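Roltthorpe Airfield closure: your questions, and the answers we have so far

Last updated in July. We are residents and airfield users, and we are not neutral. Where we don't know something we say so.

Is Roltthorpe closing?

The operator says it is "pausing scheduled services". Those are its words. There is no end date for the pause, the winter timetable has been withdrawn from the website, and the car hire desk has been told to clear out. You can call that a pause if you like. We'd want to see a restart date in writing first.

Who owns it?

The land belongs to the Bronwood estate. The airfield is run by a company called Macedo Regional, which holds the lease and employs the ground staff. The lease has 3 years left to run. What happens to it if no passengers use the terminal for a whole year is a question we've put to both sides. Neither has answered it.

Where will the flights go?

To Trarnotlow, according to the operator. Trarnotlow is a perfectly good airport if you live next to it. The bus from Roltthorpe town takes 115 minutes, and the last one back leaves before the evening arrival lands. A direct coach has been "under discussion" since before the announcement. Please don't plan a journey around it.

I have already booked. Will I get my money back?

Ask your airline, and ask for a refund to your original form of payment. Several people have been offered vouchers and told that was all they could have. Don't accept a voucher on the phone just to end the call. Get the offer by email, read it, and then decide. If you booked through an agent, start with the agent, and keep a note of the time you rang.

Isn't it losing money?

So we're told. The figure quoted at the public meeting included the cost of resurfacing the apron, which was paid for once and will not come round again for a long time. Take that out and the loss looks a good deal smaller. It may still be a loss. We have asked for the accounts to be broken down by year and have been sent a leaflet with a picture of a sunset on it.

What did the operator say at the meeting?

Heloísa Macedo spoke for the company and took questions for most of an hour, which is more than her predecessor ever did. She said the runway would be "kept in usable condition". Asked whether that meant licensed condition, she said the details were being worked through. Those are two very different things. A runway can be usable for a crop sprayer and no use whatsoever to an airline.

Can't it simply reopen later, when people are flying again?

In theory. In practice an airport needs fire cover, trained air traffic staff and an up-to-date licence, and once those have gone it costs a great deal to get them back. The staff will have found other jobs by then — you can hardly blame them. This is why we object to the word "temporary" being used so freely.

What about the flying club and the air ambulance?

The flying club has been told it can stay until the end of its current agreement. It has not been told what it will pay for fuel if it becomes the only customer. The air ambulance has said publicly that it can operate from elsewhere. It has not said it would be as quick, and we would like somebody to ask.

Is it true the land will be used for housing?

We have seen no planning application. We have seen a "vision document" with 554 homes in it, which the estate describes as one of several options. The other options were not attached.

How many jobs are at stake?

We don't have a number we trust. The operator counts only its own employees. The café, the cleaners and the taxi drivers are left out, and so are the 8 small firms renting units along the perimeter road, most of them on short notice periods.

What can I do?

Write to your councillor in your own words. Identical letters get counted as one. Say how often you use the airfield and for what, and ask whether the council was told before the announcement or after it. The consultation form is also worth filling in, although question four offers no box for people who want the place kept open. Use the space for comments.

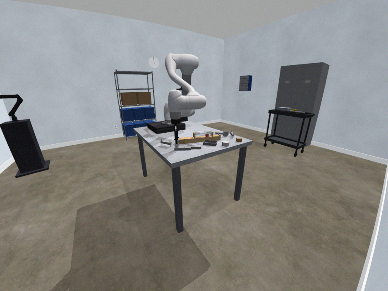 If you get a reply, send us a copy with your address removed. We are keeping them all together, including the ones that only say your comments have been noted, and we'll add to these answers when there is something definite to add.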